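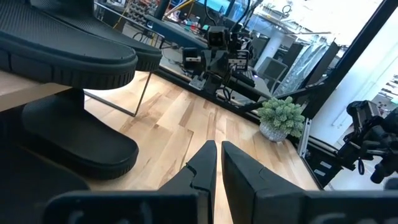 # Fourteen years with one language school

2019-04-22

When Gun-woo Won opened his evening school above a bakery, he had 6 pupils and one dictionary. "The dictionary was mine from the university," he told me. "The first page was missing, so we could not look up the word 'a'. We managed."

The school is called Plustudby. The name was a mistake of the sign painter, and Won decided to keep it. He teaches Korean to adults, mostly people who have married into a Korean family or who work for a company with an office in Seoul. I met him before the evening class and we talked for almost two hours.

I asked him what is hardest for beginners. I expected him to say the grammar, but he shook his head. "The levels of politeness. A student learns to speak to the grandmother, and then he speaks in the same way to a small child. The child laughs very much. After this the student does not want to speak for one week."

He does not correct every error. In the first 5 lessons he corrects nothing at all, and this has brought him complaints. One woman asked for her money back. "I gave it to her," he said. "She came back in September and she paid again. She is now in the highest group."

Won keeps a list of all words his students have asked for which were not in the textbook. On the day of our talk it had 3,253 entries. He showed me some of them: stepfather, parking fine, to be seasick, leftover rice. He would like to print the list as a small book. A publisher named Drania was interested at first, but wanted to put it in alphabetical order. Won prefers the order in which people asked. "If you read it from the beginning, you can see who was in the room that year," he said.

We spoke also about telephones. Many of his students practice with an application, Nustia, on the way to work. He has no objection. "They know the names of many animals from it. I have never needed to say 'rhinoceros' in Korean, but they are ready."

After 14 years he still teaches four evenings in the week. I asked if he thinks about stopping. He said that his daughter asks the same thing, and then the first students came up the stairs and he went to open the windows.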